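Rollov Fold Planner 3.2
Perception and planning software for cloth handling

Rollov Fold Planner locates necklines, sleeves and seams in camera input and plans two-gripper motions for garments lying on soft surfaces. It is supplied by Wanance under a per-site license.

Part number: 3528
Maximum stored fold plans: 2000
Interfaces: gripper control, camera input, plan export

Sleeve crossed over the front of a long-sleeved garment, on a striped blanket. 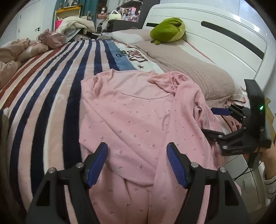
Ordering and support
Quote the part number on all orders. Technical inquiries should be addressed to Reiko Onishi, Product Support.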